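How I date old street footage of my town

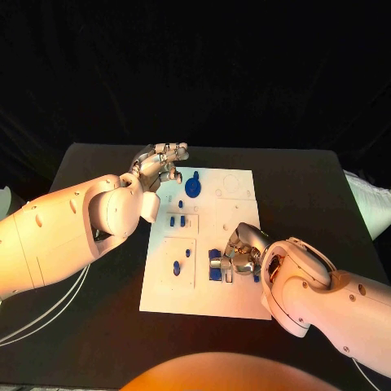
White board on a dark grey table, with a robot arm on each side.

I've been tagging clips for the Normont film collection since September, and the thing people ask me most is how I put a year on a reel when the can says nothing but "Main St." So let me walk you through it (it's slower than you'd hope, sorry!).

First, watch the whole reel with the sound off. Don't pause or take notes, just get a feel for it. Then go back and grab stills wherever there's a shop sign, a car, a bus or a movie poster.

Start with the shops. I look each name up in the old city directories at the library and write down the first and last year it's listed. The Moya shoe store, for instance, moved across the street at some point, so which side it's on cuts out a whole stretch of years right away. I love it when that happens.

Next come the roads. Was the street one-way yet? Are the trolley wires still up? Planning records are dry as toast, but Pornthip Phromma showed me that the map appendix is usually all you need, so skip to the back.

Cars are good for an earliest date and lousy for a latest one. People kept them forever! A shiny new model tells you the film can't be older than that model. A rusty one tells you very little.

Put it all in a spreadsheet, one row per clue, with an earliest year and a latest year. Where the ranges overlap is your answer. I want at least 3 clues that agree before I write a date in the catalog, and if I only have 2 I put "circa" and move on.

Reel 352 drove me up the wall for around two weeks. Everything pointed to one summer except the Hodum Theater, which had no marquee. Nhàn Vương finally found a newspaper notice saying it had come down for repairs, and my dates were fine after all.

Save your stills with the reel number in the name. I didn't at first, and I'm still sorting them out.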